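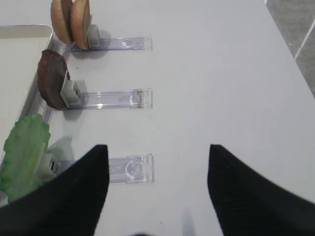 Progress report no. 2, Iltdale sandwich task
To: Cecilia Bonsu, Rirkedetti
From: Nicanor Camacho
4 Jun 2024

Hello Cecilia,

You asked for something you could read over a cup of tea, so I've kept the tables for the shared folder and written this one the way I'd tell you in person. Baltazar has read it through and corrected my sums.

Where we've got to

We now have 3,251 recorded episodes of the sandwich task, of which 1,681 have been checked and passed for training. The rest are mostly waiting to be looked at, and a smaller pile has been thrown out (more on that pile further down, I'm afraid it's a bit of a sore point). When I last wrote to you we were still arguing over how to hold a lettuce leaf upright, so I'm really pleased with that!

An episode, as you'll remember from the proposal, is one instruction carried out from start to finish by a person driving the arm. Most of ours are short. "Put the tomato on the lettuce" is one episode. "Make a burger with cheese" is another, much longer one, and those are the ones that wear people out. Guadalupe Hinojosa does the bulk of the driving and is far and away our smoothest operator. Guadalupe Villalobos does the labelling and the checking, and yes, we do get each other's messages muddled, so in the logs they are GH and GV.

The table

We settled on toy food in the end and I don't regret it for a minute. Real lettuce was lovely for one morning. The toy pieces go back in their holders the same shape they came out, which means we can run the same recipe as many times as we like and the only thing that changes is what we choose to change.

The clear holders were Baltazar's idea, and they've made more difference than anything else we did this spring. Before, the pieces lay flat and the fingers had to scrape underneath them, and the operator would end up chasing a slice of cheese round the table. Now everything stands on its edge and the fingers can come down on either side of it. Driving time per pick has dropped so much that GH asked whether the clock was broken.

We've also started moving the ingredients between holders from one batch to the next. I know this sounds fussy. In the first batches the lettuce always lived in the same spot, and when we tried the early model with the lettuce somewhere else, it reached very confidently for the old place and came back with a patty. Twice! So the layout changes now, and GV keeps a sheet of which layout goes with which batch.
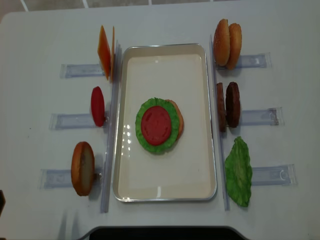
The table with a sandwich part-built on the tray: bun, lettuce, tomato.

Part-built starts are the other new thing. We used to begin every episode with a bare tray, and so the model had seen plenty of first steps and hardly any middles. Now we start a fair share of episodes with a stack already going, and the instruction picks up from there ("add a patty", "put the top on"). GV tells me these are quicker to check as well, as there's less to sit through.

What went wrong

The sore point. We lost a whole run of 60 episodes when the wrist camera's clock drifted away from the table camera's. Each video was perfectly good on its own, but the two didn't agree about when anything happened, and there was no sensible way to line them up afterwards. It was my fault for skipping the sync check after we changed a cable. The check is now part of the start-up script and the recorder refuses to run without it.

Stacks are still a nuisance. Operators naturally put a piece down, see that it's a touch off centre and give it a nudge. Some of them nudge three or four times. We had a long chat about whether to keep the nudging and decided that we would, provided it is labelled, as a model that can tidy up after itself is worth having. Endless fiddling gets marked down. GV has written a page on where the line is and I've put it in the folder. Do have a look, it's very clear and rather funny in places.

The clear plastic is also harder on the depth readings than I'd expected. Baltazar is trying a couple of settings and will report separately.

Trying it out

The model trained on the checked set picks nicely. It places less nicely. With the buns and patties I'd happily show it to visitors, and with the cheese I'd want to stand in front of the screen. I don't want to put a success rate in writing yet, as we haven't agreed the scoring with the Xolalpa team and I'd hate for us to publish two different numbers for the same thing. Godness (the labelling tool, for anyone you forward this to) now exports in the format they asked for, so that conversation can get moving.

Money and time

Spending is on plan. We've had to buy more gripper fingertips than I'd budgeted for and less of everything else. I'd like to move what's left in the travel line over to operator hours, if you're happy with that. GH could do with a second driver, partly to give her a rest and partly so that the model isn't learning one person's habits. A short yes by email would do me.

Next up

Clearing the checking backlog comes first. Then more layouts, more part-built starts, and a batch where the operator gets a piece wrong on purpose and has to take it off again. We're aiming to hand over the full set in September.

Come and have a go at driving if you're up this way. Baltazar will make you start with the cheese.

All the best,
Nicanor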